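Lirkine laundry kit: speaker notes
Macarena Pastor, September 5, 2026
Slot is before the break. Keep the demo table questions for the end.

Opening

Say who I am and that I don't work for Rernex. We paid list price for the kit and they have not seen these notes.

What I'm covering: what comes in the box, what it was like to set up, how it does at loading a front-loader, and whether I'd buy it again. I will skip the folding add-on. We didn't order it.

What you get

The Lirkine kit is a two-finger gripper, a wrist camera, a mounting plate and a license for the Unnithan software. You supply the arm. It bolted straight onto ours. The cable for the camera is short, and if your arm has a long forearm you will want an extension on day one. Order it with the kit, because shipping it separately took us longer than the whole install.

Setup was one afternoon. Calibration is a printed card you hold in view while the software steps through poses. The manual has the card upside down in the drawing. Rernex knows about this.

How we tested

We ran 254 garment picks from a laundry basket into the drum of a front-loader, door already open. Shirts, towels, socks, a few kids' things. One garment per pick. A pick counts only if the whole garment ends up inside, with nothing hanging over the gasket. I was strict on that. A sleeve over the rubber is a failed load at home, so it's a failed load here. 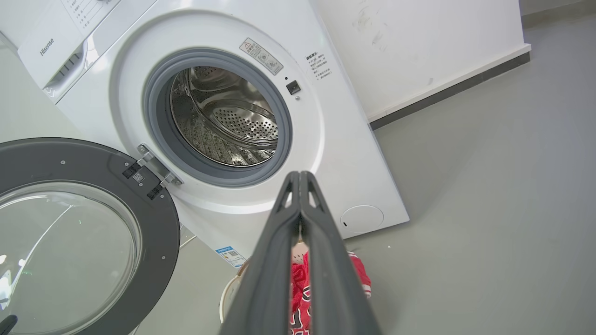
Two things matter more than the rest. First, approach angle. The software plans a path from the basket to the opening, and with the door swung wide it has to stay clear of the glass. It does this well if the washer is where you told it. Move the machine a little and you need to teach the opening again, which takes 5 minutes.

Second, release. The fingers are narrow and they hold cloth well, sometimes too well. Thin knits came back out with the gripper. Raising the opening width in settings fixed most of it. Do that before you file a support ticket. (I filed the ticket.)

Pause here, ask who has a top-loader. Tell them the kit doesn't support it yet. Rernex told me March for that, and I would not plan around it.

Compared with Plarberg

We had the Plarberg gripper before this. Softer fingers, better on socks, worse on towels. Its software needed a separate computer. Unnithan runs on the arm controller. For a small lab that settled it for us.

Would I buy it again

Yes for research and teaching. No for anyone who wants to leave it running alone. We had someone next to it the whole time.

Questions. If pricing comes up, send people to the Rernex desk.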